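Filed under: Handouts / Event Planning 2 / Week 5

The Wedding Day Timeline, and Why Yours Is Wrong
Posted in May by Olaia Esteban

Bring this to Friday's session. Markos will be teaching the first half, so please don't tell him I called his seating chart "brave."

1. Start from the ceremony and work backward

Every couple starts with breakfast. They write "8:00, mimosas" at the top of the page and feel organized. The one time that is printed on the invitations is the ceremony, so put that down first and count back from it. Hair, makeup, the drive, the second drive when somebody has left the rings on the kitchen counter. If the ceremony is at four and your page has the bride getting into her dress at 3:40, you have planned a wedding for a person with no buttons.

Bridesmaids take longer than brides. A bride has one job and several people helping her do it. A bridesmaid has a phone, a curling iron that belongs to someone else, and opinions.

2. The Mridha wedding

We'll use this one again in week six, so keep your notes. The couple had 19 people in the wedding party, counting the flower girls, and one bathroom at the Sorum guesthouse. The planner (me) had given each person a slot. By noon the slots were a historical document. What saved the afternoon was a gap I had left after lunch with nothing in it, labeled "travel" so that the groom's mother wouldn't fill it.

Leave yourself a gap like that. Lie about what it's for. 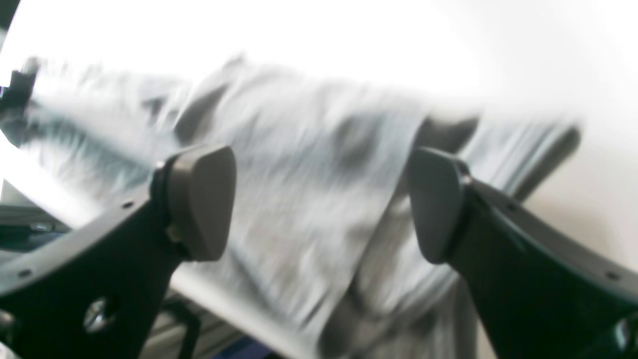
The other thing that eats time is the family photo list. Ask for it in writing two weeks ahead, and ask who isn't speaking to whom. Ese Ogunleye, who shot the Mridha wedding, groups her lists so that the oldest guests go first and can sit down again – after that come the small children, while their shirts are still white. Cousins go last. There are always more cousins than you were told.

3. Toasts

A toast is listed as three minutes. Write down ten. The best man at Clornureck last spring had 938 words, which he'd counted and was proud of, and then he put the paper away and "just wanted to add something." Dinner was chicken. It had been warm when he stood up.

Tell the kitchen when the toasts start and again when they finish. Don't tell them when the toasts are supposed to finish.

4. For Friday

Read Rokeya Wijesinghe's sample timeline in the course packet and mark every place where two things need the same person. I found 5. Then draft your own for an outdoor ceremony at Werico, with a 4:30 start, a string trio, and a grandfather who is walking the bride down a gravel path at his own speed – he gets whatever time he wants.

One page. Times down the left side, names down the right. If it needs a color key, start over.

Late drafts go to Ilir Ristić, who is nicer about it than I am.

© Olaia Esteban. Please ask before copying for your own class. | Contact | Back to top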